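Hand-held gripper: fingers open fine but don't meet square, and the camera washes out in the middle

Posted by hallway_lathe in Shared Workshop Builds
Tags: gripper, 3D printing, fingers, camera mount, beginner

Hi all! First build of this kind for me and I am having way too much fun with it, so apologies for the length.

I'm making a hand-held gripper at our shared workshop. You squeeze a trigger in the handle, two printed fingers close, and a small camera on the body looks down over the fingers so that every grab gets recorded. The plan is to use the recordings later to teach a little desktop arm (also homemade, also mine, currently in a box with its elbow off) to pick up the same things. I got hooked on the idea in December and have barely worked on anything else.

The good news first. The linkage moves! It's smooth, it has very little slop at the handle end, and the fingers go out as wide as I hoped. I have done up to 2000 open and close cycles on this set of parts, mostly while on the phone, and nothing has cracked.

Now the two things I'm stuck on.

First, the fingers. Each one is a plain rectangular block held on through two small holes. When I close on something thick, like a tape measure, they grab beautifully. When I close on something thin, like a ruler or a playing card, they touch at the tips first and leave a wedge of daylight toward the back. I've reprinted the blocks twice and got the same wedge both times, so I don't think it's the print. I could sand the faces to match, but that feels like hiding the problem.

Second, the camera. With the jaws wide open over the bench I get a pale band across the middle of the picture, right in the gap where the thing I'm picking up will be. One finger also comes out a good deal darker than the other.

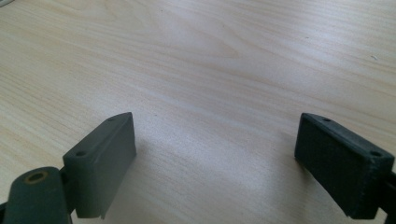 Vurkport Makers' Workshop — Robotics Bench Group

The bench top is a light wood with a smooth finish, and I'd like to keep using it if I can. I know a darker surface would help but everyone shares that table and I can't go painting it. Would a mat do? Does the color matter? And should I be printing the fingers in something other than dark green?

A few details in case they help. Fingers are PLA, 15 percent infill, printed flat on the bed. The pivots run in brass inserts. I have the camera on full auto because I didn't know there was any other way to have it. The lights in the room are long ceiling tubes plus one big window on the left side of the bench.

Any ideas welcome, even if the idea is "start over," I'd enjoy that too!

Edit: somebody asked by message about the trigger spring. It came out of a dead stapler and I love it.

Siamak Taheri
Marked as helpful by the poster

Oh this is a nice one, and you're much closer than you think. Don't start over!

Take the wedge first. If two reprints gave you the same gap, leave the blocks alone and look at what carries them. Parallel fingers depend on the links on each side being the same length between pivot centers. If one link is a hair longer than its partner, the finger turns a tiny bit as it swings, and you see nothing wrong with the jaws wide open but a clear wedge when they come together. Printed holes nearly always come out a little small, and people drill or melt them to fit, and that's when the centers wander. Mine wandered so badly on my first build that I could hold a pencil at the back of the jaws and drop it from the front.

Try this before you print anything. Take the four links off and stack them on two straight pins or two drill shanks that fit the holes snugly. If the whole stack slides on without forcing, the links match and you can move on. If one of them fights you, that's your problem part. Print the replacements together on the same plate, same way round, and ream them by hand with a bit turned in your fingers. A power drill will pull itself off center in PLA before you can react.

If the links match, check the inserts. A heat-set insert that went in leaning will tilt the whole knuckle. Put a long screw in each one and look at it from the side against a square. You can warm a leaning insert with the iron and straighten it while the plastic is soft, then press it flat with something cold and metal until it sets.

There's also the squeeze itself. Printed arms bend. You might have perfect geometry and still get tip contact or heel contact under load, depending on where the force comes in. Close the jaws on the playing card very gently, look at the wedge, then squeeze hard and look again. If the gap changes a lot, you have flex. Fifteen percent infill is fine for the blocks but I'd go up on the arms, and add walls before you add infill. Extra walls do most of the work in a skinny part.

Once that's sorted, I would add a thin soft pad to each face. Craft foam with double-sided tape is good enough for a first round of recordings, and it forgives a small leftover error. Do the geometry first though, or the foam will wear in the shape of your wedge and you'll be changing it every weekend.

Now the camera. Full auto is your trouble. It looks at a pale bench and two dark fingers and tries to please both of them. Then you close the jaws, the picture changes, and the brightness shifts in the middle of your recording. For teaching an arm that's a real nuisance. Lock the exposure and the white balance. Set them with the jaws open over the bench, at the brightest time of day you plan to work, and bring the exposure down until you can see the wood grain again all the way across the band. The fingers will go darker. Let them.

The band itself sounds like window glare or a reflection of the tubes. Easy way to find out: hold a big piece of cardboard between the window and the bench and watch the live picture. If the band goes away it was the window, and a bit of baking paper over the lower panes is enough to soften it. If it stays, have somebody switch off the tubes while you watch.

I wouldn't worry about one finger being darker. Light from one side will do that to any pair of blocks. If you swap the bench end for end now and then, your recordings will have it both ways, and that's good for the arm later on.

Please post again when it picks up the card, I want to hear about it.

bracketgoblin

use a mat. gray felt from the craft store, matte side up. we did all our grabs at the Flurnberg space on a white table and had the same washed out stripe, put felt down and it was gone in five seconds

also print the fingers orange, looks way cooler

Murray Rakena

Agree with nearly everything Siamak wrote, especially the pins trick, which I'm stealing. A couple of additions from having built three of these now (it is very hard to stop at one).

On the mat: yes, it works, but don't record everything on it. I did my first big batch on one gray mat at Halliday, 29 grabs to a set, set after set, and I was thrilled with it. Then I moved the arm to a plain wooden table and it reached for things like it had never met a table in its life. So go ahead and use felt while you're sorting out exposure, then bring back the bare wood for a good share of the recordings. Your pale bench is a fair test if that's where the arm is going to live.

On finger color, dark green is fine against light wood. You want the edges of the fingers easy to pick out from whatever is behind them, and dark on light does that well. Matte matters more than color. If your filament is shiny, a quick rub with fine sandpaper takes the shine off. Orange does look cool, I'll give the goblin that, but it spills a warm tint onto anything white you hold between the jaws.

I'd disagree with Siamak a little on foam. It picks up dust in a shared shop and goes slick fast. I cut strips from a bicycle inner tube, the thin kind, and glue them on with contact cement after roughing up the plastic. They last and last. Wash the talc off first or nothing will stick.

Keep the two-hole mounting, by the way. Being able to take a finger off and try another shape in a couple of minutes is the best part of this whole hobby. I've got a drawer of them: flat ones, ones with a groove for pens, one pair shaped like duck bills that my daughter designed and that works far better than mine. Put a dab of paint on the left one of every pair so you don't mix them up. If the holes start to go oval, a washer under each screw head spreads the load.

One thing to watch at your cycle count. The inserts usually hold up, but the screws running in them work loose. Mine let go at 3000 in the middle of a recording and the finger went under the fridge. Low-strength threadlocker, the kind you can undo by hand, but keep it off the PLA itself. Some types make it brittle. A tiny drop on the screw end, wait a minute, then put it in.

And write down your camera settings on tape and stick it to the handle. I did a whole Tuesday evening once on the wrong exposure.

Comment from hallway_lathe

You people are wonderful! Pins test done at lunch. Three links slid straight on and the fourth would not go, and it's the one I drilled with the power drill, so that's me told. New set of four is on the plate at the workshop now.

The cardboard test says window. I've locked the exposure and the grain is back across most of the picture, with just a faint stripe left when the sun is out. Baking paper goes up tonight if the Gandaneo sewing circle will let me near the glass.

Murray, which inner tube size? The ones in our scrap bin are all from mountain bikes and feel too thick.

Comment from Murray Rakena

Road bike, the narrow ones. Ask at any repair shop for their punctured tubes, they'll usually hand you an armful.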